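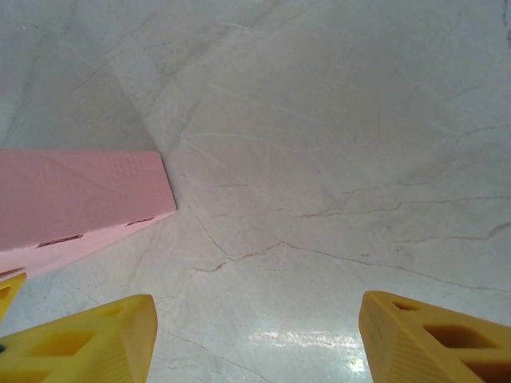 Small boxes for the winter parcels

2025-12-15

Every December I send small presents to my family, and every December I buy boxes which are too big for them. This year I decided to fold my own. I ordered a pack of 60 flat boxes from a shop called Cutstead, in card of 300 grams, and I chose pink and mint green. My neighbour Houshang Moradi said that white would be more serious. Perhaps he is right, but my nieces are not serious people!

The boxes come flat, with the fold lines already pressed in. I thought this would make the work quick. The first evening I was too quick, and I bent one tab in the wrong direction. After this, the card remembers the mistake and never closes well.

Now I go over every line first with my thumb nail, and only then I start to fold. The long lines come first, then the short ones, and the small tabs at the end. I don't use glue - the tabs should hold by themselves if the corners are sharp.

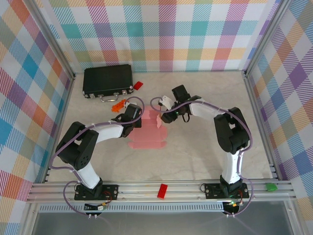 A pink box, still flat, and the black case behind.

I also learned to keep the colours in separate piles. When green lies on top of pink I always take two sheets together, and then I must begin again.
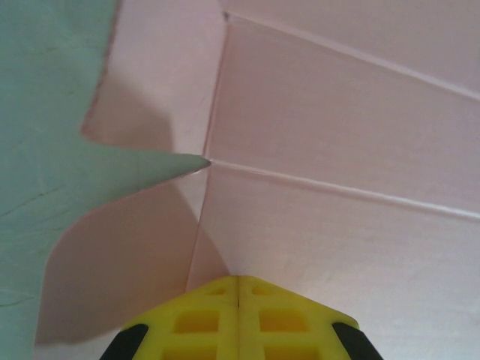

The parcel to Wysocka goes first, as it has the longest way. Inside will be tea, two pairs of socks and a letter. For Sullham I still need to find something for my aunt, who has everything already and says so each year on the telephone.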